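4. Equipment Planning and Cost

4.1 What the budget had to cover

The plan for the living room work was drawn up before any hardware was chosen. We had one room, one operator station, and a fixed sum that had to last through two rounds of purchasing. Rampersad and Prieto listed every item the tidying tasks would need, then sorted the list by how long each item took to arrive. The mobile base and arms came first. Furniture came last, and it was the part we planned worst.

Three suppliers were asked for quotes. Kudberg offered a two-armed mobile unit with grippers included. Dorkura sold the base and the arms as separate lines, which looked cheaper until the mounting parts and the second controller were added. Soler quoted only for a lease. We set the lease aside after working out that the monthly payments would pass the purchase price before the end of the second year.

We bought the Kudberg unit. The final quote, dated May 29, 2019, included delivery, one day of setup on site, and a spare battery. It didn't include fingertip pads, which we had assumed were part of the gripper. They are sold as a wear item and have to be budgeted by the hour of use.

4.2 Consumables and spares

Wear items are easy to leave out of an equipment plan because each one costs little. Paredes kept a log of every replacement over 197 hours of operation. Fingertip pads were the most frequent entry. Pad sets cost $9 each when ordered in bulk from Nomeck, and a bulk order takes 5 weeks to arrive. We now reorder when half the stock is gone.

Floor tape, small packaged items for pickup tasks, and pillow covers go on the same budget line. We recommend a single line for all of these — splitting them took more of Paredes's time than the amounts were worth.

4.3 Furnishing the room

The first budget treated furniture as a one-time cost with no technical requirements. This was a mistake. Seat height, the depth of the cushions, and the space left in front of the seat all affect which robot is worth buying. An arm that can reach the front of a sofa may still be too short to set a pillow against the backrest, and a longer arm moves the purchase into a higher price band. Reach should be checked against the actual furniture, or at least against its published dimensions, before a quote is signed.

Figure 3 shows the robot's view of a pillow task, with the sofa across the open floor. Two blue pillows are on the sofa and a white one is on the carpet in front of it.

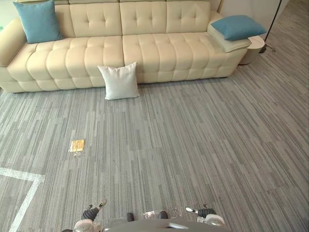

Figure 3. Living room area seen from the robot, with both grippers low in view and a white pillow at the front of the sofa.

Sofa, side table, and lamp were bought together for $628, all secondhand. Bragança found the listing, and the seller delivered. New pieces of similar size would have used up the money set aside for the second battery.

4.4 Changes for the next purchasing round

Sial reviewed the spending at the end of the first round and moved three items. Furniture now goes ahead of the arms in the order of decisions. Wear items have their own line from the first month. Setup time is budgeted at two days, as one day left no room for checking reach on site. The service contract with Kudberg is still under discussion and isn't included in the totals reported here.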